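Moon Packet Sorting Cell: Questions We Get Asked

Welcome! Most of what lands in our inbox about setting up and caring for the Moon cell at home gets asked more than once, so Sơn Nông and I sat down and wrote out the answers. If yours is missing, write to the Drukstead help desk and we'll happily add it.

What kind of table do I need?

Any steady table with its back edge against a plain wall will do nicely. Give it a little push first - if it rocks, fold some card under the short leg before you do anything else, or you'll be calibrating all over again by dinner time.

How should I lay out the packets for the first teaching run?

Start with flat packets, line them up along the back edge with the printed instructions facing you, and press each one down with an open hand so it lies flat. Sheet masks are what we use ourselves, as they come in plenty of colors and the backs are full of tiny print. Keep a few other things further forward, a box for instance, so the cell learns what belongs in the row and what doesn't.

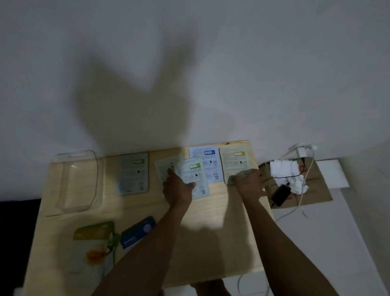

Do clear plastic trays cause trouble?

They can, I'm afraid. The wood shows straight through, and the Moon sometimes decides there's nothing there at all. Teach clear trays in a run of their own, and if you still get misses, turn the tray a little so it catches some light.

My own shadow falls on the wall and the table. Is that all right?

Soft shadows are fine, and you needn't go hunting for special lamps. Hard, dark ones are another matter, so close the blinds if the sun is coming straight in.

How often should I clean the suction cup?

Every 1000 picks, or sooner if it starts dropping things. Warm water and a drop of dish soap is all it wants. Let it dry fully before it goes back on.

What does code 552 mean?

The cup has lost its seal. Look for a crease in the packet first, then check the hose where it meets the arm. If neither helps, order the Andia hose kit and set the pressure back to 70 once it's fitted.

Who do I send a broken arm to?

Our workshop in Ledthorpe. Please take off the cup, pack the arm in its foam, and allow 17 days for the round trip.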